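How do you get sticker residue off matte black plastic?
Posted by Hoi-yan Mak, 6 February 2022

I bought a used desk organizer at the Baltgate swap meet (4 bucks, couldn't say no) and the last owner had price stickers all over it. The paper peeled off fine but the gunk underneath just smears around. I tried dish soap and hot water twice and now there's a shiny patch where I scrubbed too hard, which I hate. Is there anything that'll lift the glue and leave the finish alone? I've got rubbing alcohol, cooking oil and white vinegar in the house and I'd rather not buy a whole bottle of something for one job.

Shih-chieh Leung
Cooking oil! Dab it on with a cotton ball, go watch something for 26 minutes or so, then wipe it off with a soft rag and wash with a drop of dish soap. I've done this on a bunch of black plastic stuff and it comes up great. Go easy on the alcohol – it's okay on some plastics but it left cloudy spots on my old radio, so test it on the bottom first. And skip the scrubby side of the sponge, that's where your shiny patch came from. I don't know of a way to get the matte back once it's rubbed down, sorry.

Amirul Krishnan
hair dryer on low, then roll the glue off with your thumb. vinegar never did a thing for me

Sum-yee Wan
Seconding the oil, but wash it twice after or it grabs every bit of dust in the room. Texture matters too. Speckled plastic holds glue down in the little dips, so I use an old soft toothbrush and tiny circles.

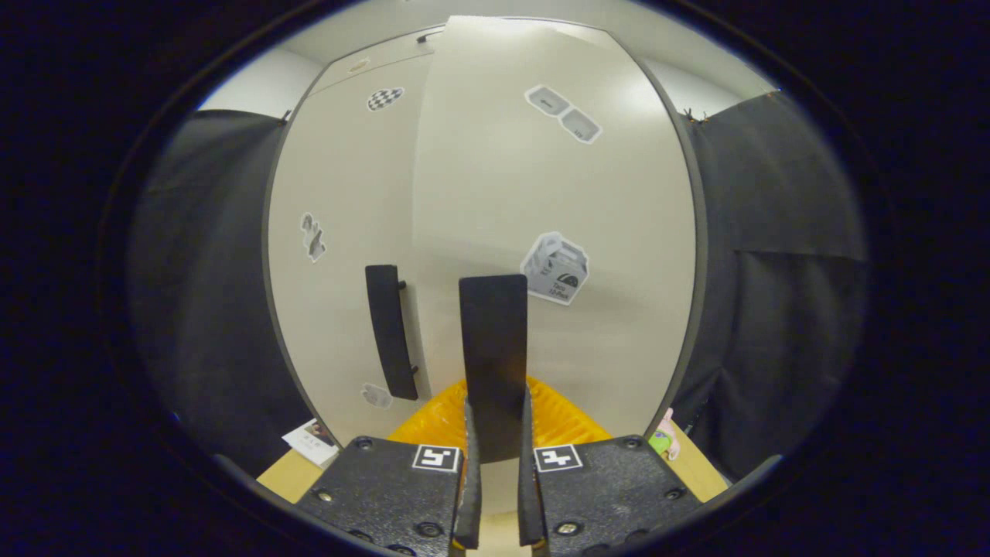
Matte black with a light speckle, the kind of finish I mean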